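Brorham Play Kitchen Group – minutes, 14 January 2026

Present: Cristian Agudelo (chair), reps from the Clanlow and Rai rooms, two parents. Apologies from Clevmont.

Last minutes read, ok, one fix – the spend in July was 693 dollars, not 639. Agreed.

1. Money. 2,000 for the year, 90 already gone on storage tubs. Cristian wants receipts in the folder, not in his email. Nothing else.

2. Play food sets. Long talk. Rai say pieces keep ending up in the wrong room. Clanlow say same. Agreed each set gets a list taped inside the tub lid. Set now on the white table to be listed first – colander, mug, plate, ketchup bottle, the fruit. Peeled banana stays in, the kids like it.

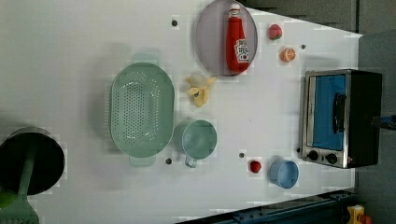

Ketchup on the plate, banana, green colander and mug, both pictures.

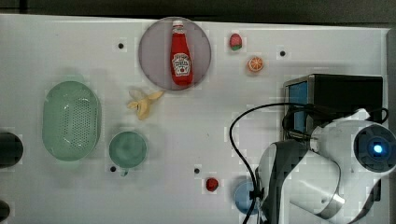 Question if ketchup goes with the food or with the dishes. Food. Moved on.

Clanlow asked for a second colander, theirs went missing before the summer. Up to 4 new pieces per room, send requests to Cristian by email, one email per room please.

3. Cleaning. Warm soapy water for plastic food, wipe only for anything with a paper label. Rota not done yet, Rai to recieve a draft first then pass it on.

4. Labels. Paint pen vs stickers. Stickers come off in the wash. Paint pen on the bottom of each peice – Cristian has one, will try it on a mug and bring it next time.

5. AOB. Tub lids from the old order don't fit the new tubs. Clevmont may have spares, to ask.

Next meeting date by email.

Comments (3)

Rai room: we have two strawberries that aren't ours, will drop off

parent_k: can the list have pictures on it for the little ones?

Clanlow: found the colander. it was in the sand box. still want the second one pls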